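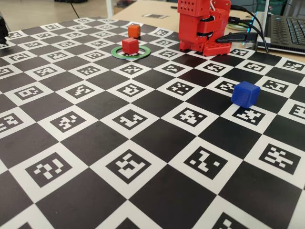
Ich möchte im April unseren Hausflur neu fliesen lassen und kann mich beim Muster nicht entscheiden. Der Flur ist 8 Meter lang und ziemlich schmal, die Haustür liegt an dem einen Ende und die Küche an dem anderen. Meine Frau wünscht sich Schwarz und Weiß im Schachbrett, gerade verlegt. Ich fürchte, dass es unruhig wird. Auf dem Foto kann man gut erkennen, was ich meine: schwarz-weiße Felder, von niedriger Höhe gesehen, und nach hinten rücken sie immer enger zusammen. Bei einem langen Flur muss dieser Effekt noch viel stärker sein, oder irre ich mich?

Wir haben zwei Angebote. Die Serie Bradmont kostet 54 Euro pro Quadratmeter und ist matt. Die andere heißt Rarkdale, sie ist günstiger, aber leicht glänzend, und der Händler in Sosau hatte nur noch eine einzige Musterplatte davon. Für die Arbeit allein verlangt der Fliesenleger ungefähr 2.000 Euro, den alten Belag entfernen wir selber.

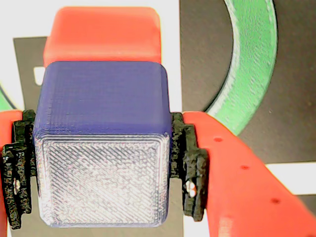

Noch eine Frage zu den Fugen. Der Fliesenleger empfiehlt ein mittleres Grau, weil man auf Weiß jeden Schmutz sieht und auf Schwarz den Kalk. Das klingt für mich logisch. Aber macht eine graue Fuge nicht das ganze Muster kaputt? Entschuldigen Sie bitte mein Deutsch, ich bin noch am Lernen.
Geschrieben von flurplaner, 25.3.18

Altbau_Ost
Hallo flurplaner, dein Deutsch ist völlig in Ordnung. Zum Muster: diagonal verlegen! Gerade Reihen wirken in einem schmalen Flur wie eine Leiter, da läuft man gefühlt auf Schienen. Diagonal zieht den Raum optisch in die Breite. Du hast mehr Verschnitt, das stimmt, aber den sieht man nur auf der Rechnung.

zementliebe
Da muss ich widersprechen. Diagonal sieht in Gründerzeithäusern gut aus, mit Fries am Rand. Ohne Fries hast du an beiden Wänden lauter abgeschnittene Dreiecke, und wenn die Wände nicht parallel sind (sind sie nie), wird es richtig hässlich. Lieber gerade und von der Mittelachse aus einteilen. Und bitte keine glänzenden Fliesen hinter einer Haustür, im Winter ist das eine Eisbahn.

Altbau_Ost
Fries kann man ja legen, schmale schwarze Streifen reichen. Bei der Rutschgefahr bin ich bei dir.

flurplaner
Vielen Dank für die schnellen Antworten. Ich habe heute nachgemessen, die Wände sind tatsächlich nicht parallel, der Unterschied ist an der Küchentür am größten. Einen Fries hat der Fliesenleger auch erwähnt, er würde aber noch einmal fast 1.000 Euro kosten, und das ist uns zu viel. Also vermutlich gerade, und dafür größere Platten, damit weniger Linien entstehen. Oder sind große Platten in einem schmalen Raum ein Fehler?

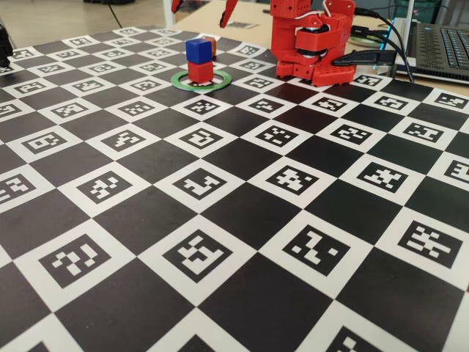
kellerassel meint, große Platten seien überhaupt kein Fehler, solange in der Breite noch mehrere ganze Felder nebeneinander liegen. Sonst erkenne man das Schachbrett nicht mehr, dann seien es bloß noch schwarze und weiße Flecken. Man solle die Größe vorher mit Packpapier auslegen, ein paar Tage darüber laufen und erst danach bestellen.

zementliebe
Das mit dem Papier unterschreibe ich. Zur Fuge: Grau stört überhaupt nicht, wenn sie schmal ist. Ich habe den Fugenmörtel von Gil genommen, Farbton wie nasser Beton. Trocken wird er heller als auf der Packung, also erst ein Probestück machen.

Altbau_Ost
Ich bleibe bei diagonal, aber ohne Fries und mit schiefen Wänden würde ich es auch lassen. Nimm die matte.

flurplaner
Das Papier liegt jetzt im Flur, meine Frau findet die kleinere Größe schöner und ich die größere. Die matte Serie ist beschlossen. Hat jemand Erfahrung, ob man die Türschwelle zur Küche vor oder nach dem Verlegen einbaut?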